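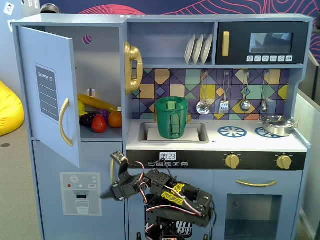
A toy kitchen and a yellow bean bag against a wall painted with pink-red lines.

Korham's little river station goes online around the clock

June 14, 2024

Great news for anyone who has ever lost Radio Priltby somewhere on the hill road out of Korham: the station is now streaming live, day and night, and you can hear it anywhere you can get a connection. Until this week the signal faded out a short way past the Drondholm bridge, and listeners who moved away had to make do with a weekly recording.

The first day online brought in 2,453 listeners, a huge number for a station that started out with two hours of accordion music on Sunday mornings and a borrowed transmitter. Messages came in from former Korham residents on three continents, many of them asking for the same old brass band record. It was played twice before lunch and once more at midnight!

The new schedule has 16 shows. Regulars will be glad to hear that the breakfast program keeps its slot and its mix of dance tunes, school bus news and river levels. After lunch there's an hour of folk songs from the valley, many of them sung in local dialect and never released on any album. Evenings lean louder, with funk, ska and garage bands from Drondholm and the villages upstream, and the overnight hours go to slow jazz and long instrumental pieces.

The folk hour is the one to try first. The station has spent two years copying old tapes and records that people brought in from attics and barns, and 726 of those songs are ready to play. Some are a bit scratchy, and one has a dog barking all the way through the second verse — it's wonderful anyway. Anyone with tapes of their own can still drop them off at the Haslinger building on weekday afternoons. Originals are returned once they have been copied.

Money for the stream came from 178 supporters who signed up for a small monthly payment last winter. That covers the server and the music license through next spring, and the station says it will stay free of ads for that whole time.

There's more on the way. A request line opens in August, along with a live concert series broadcast from the old ferry hall in Drondholm. Bands that want to play can send in two songs and a short note about themselves, and no recording contract or fancy equipment is needed. Phone recordings are fine.

The stream runs in any web browser, with no sign-up. On the air, Radio Priltby stays on its usual frequency in Korham and the lower valley.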